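A Day Out at the Protstead Brush Works

I have wanted to get inside the Jevier brush works for ages, and last week I finally did it! They open the doors to visitors twice a year, once in February and once in the fall, and the February one always fills up before I remember to book. So when I saw there were still places for Wednesday, November 9, 2022, I took the day off work and got on the early bus to Protstead with a sandwich and a notebook.

The works is a long brick building behind the old feed store, and if you don't know it's there you will walk straight past it. I did, and then I walked past it again coming back. The sign is tiny and faces the wrong way for anyone coming from the bus stop. Look for the green double doors and the bike rack.

There were 16 of us on the morning tour. Coffee first, in a sort of lunchroom with old catalogs pinned up on the walls, and I could have spent the whole visit in there reading those. Clothes brushes, crumb brushes, bottle brushes, a brush for hats, a brush for the brim of a hat (a different brush!). The prices made me want to cry a little. Then we got safety glasses and a short talk on keeping our sleeves out of things, and off we went.

You start in the wood store, and oh, the smell. Boards are stacked on racks right up to the roof with little strips between them to let the air through, and they sit there for a good long while before anybody cuts into them. Our guide passed around two offcuts, one from a board that was ready and one from a board that wasn't, and asked us which was which. I got it wrong. The unready one felt perfectly fine to me, just a bit cool and heavy, but she said a brush made out of it would start to twist by spring.

Next door is the cutting room, which is loud. The flat blanks come off the saw looking like nothing much, sort of a fat wooden spoon with no bowl, and then a shaping machine takes the corners away. What surprised me was how much is still done by hand after that. The neck, where the head narrows down into the handle, gets sanded on a soft drum by someone turning the brush in their fingers, and it takes no time at all if you know how and forever if you don't. We were allowed to try it on scrap. Mine came out lopsided and I kept it anyway, it's on my windowsill now.

Then the paddle brushes, which were what I'd come for. I've used a wooden paddle brush since college and never once thought about how the middle gets in there. The head is hollowed out so there's a rim left all the way around, and the rubber cushion sits down inside the rim with the pins already pushed through it. The pins are done separately, on a bench by the window, and they're little turned things with a ball on the end so they don't scratch your scalp. I asked if they ever come out and was told yes, of course they do, usually when somebody has been yanking at a knot.
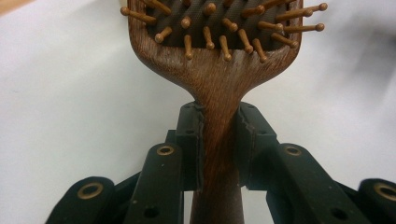
I also asked the question I'd been saving up, about washing. I have always dunked mine in the sink with shampoo and let it soak while I do something else, and you should have seen the guide's face. Don't soak it! Water gets in under the cushion and sits there, and the wood around it swells. Pull the hair out first with the end of a comb, then go between the pins with an old toothbrush and a tiny bit of soapy water, wipe it over with a damp cloth, and leave it lying pins down on a towel overnight. A drop of oil on the wood now and then if it starts to look dull. I wrote all of this down and I have done it once since, so we'll see how long the good behavior lasts.

After that came finishing, which is a quiet room with the radio on low. They have two finishes, an oil and a harder clear coat they call Dinsa, and people have strong feelings about which is better. The oil feels nicer in the hand to me. It does wear along the edges where your fingers go, and the man next to me in the group didn't like that at all and said so, at length. I like a brush that looks used - my grandmother's had no shine left on it anywhere and it was the best brush in the house.

Lunch was on your own, and the weather was decent, so I ate my sandwich on the wall outside. There's a bakery called Gikow on the corner if you haven't brought anything, and I went in for a bun to follow the sandwich. Get the one with poppy seeds. I'd go back to Protstead for the bun alone.

In the afternoon you can do the repair bench for an extra $8, and I'd say pay it. You bring in a brush of your own and they show you how to put in a new cushion, with somebody standing by to stop you doing anything silly. The old cushion has to be eased out from one side with a thin flat tool, slowly, or you chip the rim. I was so nervous about that part that I held my breath through most of it. Getting the new one in is all thumbs: you tuck one edge under, work along both sides, and the last bit goes in with a pop that is extremely satisfying. A woman across the bench was doing a brush she'd had since she was a girl, and the whole table stopped to clap when hers went in.

The shop is at the end, naturally. Seconds are kept in a big basket near the register, and the flaws on most of them are so small that I had to ask what was wrong with the one I'd picked up. (A knot in the handle, on the back. I thought it was pretty.) I came home with that one and a nail brush, and I'd have bought a crumb brush as well if I could think of a single reason to own one.

A few practical things if you're going. Parking is on the street and there isn't much of it. The floor in the cutting room is uneven, so wear flat shoes. The tour takes 2 hours with the coffee, longer if your group asks as many questions as ours did. Kids are welcome in every room except the cutting room, where they can watch through a window. The restroom is across the yard and the door sticks, give it a shove. Booking for February opens after New Year's, and I've already put a note on the fridge.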